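Monday, October 26, 2020

The ten-year shirt

I have been reading care labels again, which my family will tell you is a bad sign.

It started with an email from Gradine, the knitwear people, offering me a sweater "built to last a lifetime." Whose lifetime? The small print gives you 50 washes. I wash a sweater maybe once a month in winter, so fine, that gets me a good few years, but a lifetime it is not. I wrote and asked what happens at wash 51. The answer was a discount code.

I don't have it in for Gradine especially. Brorkham does the same thing with its "heritage" work shirt, which has 1813 stitched inside the collar. I looked for anything the company did in 1813 and found a paragraph on its own site about a mill that burned down and was owned by somebody else. The shirt is perfectly decent. The buttons went in January.

What bugs me is the price. We have all been taught to sneer at the cheap stuff, and to believe that paying four times as much is a kind of virtue. I have a plain gray Zara T-shirt I bought for a vacation when my suitcase went missing, and it has outlived two expensive ones. One shirt proves nothing, I know that. But neither does a brand film with a sheep in it.

Katsuhiko Ishida, who used to mend my jackets, would turn a thing inside out before he'd say a word about it. Seam allowance, thread, how the lining was caught at the hem. He never once looked at the label. I've tried to copy him in stores and I mostly get stared at - but I have put back a lot of coats.

So my rule for now is to buy less, check the seams, and treat any number on a tag as advertising until somebody shows me the test. I'd like to see one company publish how its clothes look after those washes, pilling and all. I won't hold my breath.

Kitchen counter, dark marble.

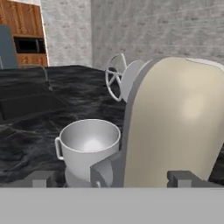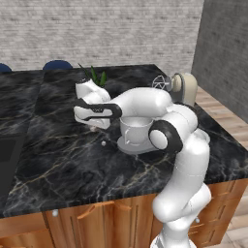

Daichi Takagi wrote in to say I'm being unfair on the wash counts, that a number with a limit is at least more than most brands will commit to, and that I should try washing wool less often before complaining about it. He also thinks the buttons were my fault for using the dryer. I don't own a dryer.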